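Drovine Releases Pemix 2 Grasp Planner

19 January 2023

Drovine has released version 2 of Pemix, its grasp planning software for two-finger grippers. The update scores up to 3,000 candidate grasps per pick and drops any that would bring a finger into contact with a bin wall.

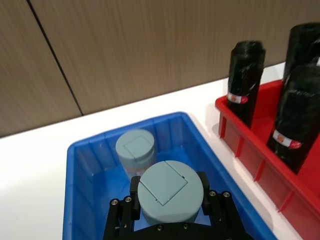

A gripper with a gray-blue container at the blue bin.

Planning now takes 60 milliseconds, said Kyu-ri Nam, who leads the motion group. Support for the Geum controller is due in August.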